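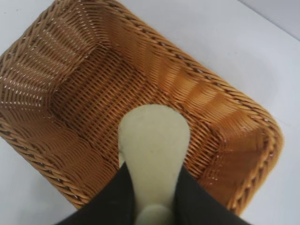

Woven trays and baskets: frequently asked questions

What are the baskets made of?

The Mimevano range is woven from synthetic rattan, a plastic strand coloured in several tones so the finished weave looks like natural cane. There is no cane, willow or seagrass in the woven parts. Our Costa range is natural willow and has its own care page. Most of the answers on this page don't apply to it.

Are they food safe?

Yes, for bread, rolls, whole fruit and wrapped items. Line the basket for anything crumbly, oily or cut. The weave has small gaps and will let crumbs and liquid through to the surface underneath.

How do I clean one?

Shake it out upside down first. Wash in lukewarm water with a little dish soap, using a soft brush along the direction of the strands. The rim holds more dirt than the walls do, and an old toothbrush works well between the coils. Rinse, then dry upside down on a rack.

Can it go in the dishwasher?

No. Heat in the drying cycle softens the strands and the floor may bow. A basket that has bowed slightly can sometimes be brought back by soaking it in warm tap water for 7 minutes, then leaving it on a flat bench overnight with a weight on the floor of the basket. Severe warping is permanent.

Can it go in the oven or microwave?

No to both. Don't put hot trays or pans in it either. Bread should be cool enough to hold before it goes in.

Why doesn't the colour match the basket I bought last year?

Strand is dyed in batches, and the tan and brown tones shift a little from one batch to the next. If you need a matching set, order it all at once and write "same batch" in the order notes. We can't match a batch that has sold out.

The inside measurement is smaller than the one listed. Why?

Listed sizes are taken across the outside of the rim. The walls slope, so the flat floor is smaller than the opening. Each product page gives both figures. Use the floor measurement if you are fitting containers or jars, and the rim measurement if you are fitting a shelf.

Will it scratch a benchtop?

The strand itself is soft. Grit caught in the underside can leave marks on gloss finishes, so wipe the base before sliding it. Stick-on felt pads don't hold well on the weave — use a cloth or a cork mat.

Can it be left outdoors?

For a meal, yes. For a season, no. The Mimevano strand is not UV stabilised and becomes brittle in full sun. The Dremia outdoor range is made for that use.

A strand has come loose. Can I repair it?

Usually. Tuck the end back under the nearest crossing strand with a blunt needle and trim any excess at an angle. A small dot of clear plastic adhesive will hold it. Leave the basket empty for 3 hours afterwards. Don't pull a loose strand, particularly at the rim.

Can they be stacked?

Empty baskets of the same size will nest. Full ones shouldn't be stacked, as the load sits on the rim and flattens it over time.

Do you sell to cafés and bakeries?

Yes. Orders of 200 or more go through our Clalton warehouse and are quoted separately. Smaller trade orders can be placed online. Trade dispatch is on Tuesday, and the cut-off is noon the day before.

What is the return period?

Unused baskets can be returned within 7 days of delivery. Include the packing slip. Batch colour variation is not treated as a fault.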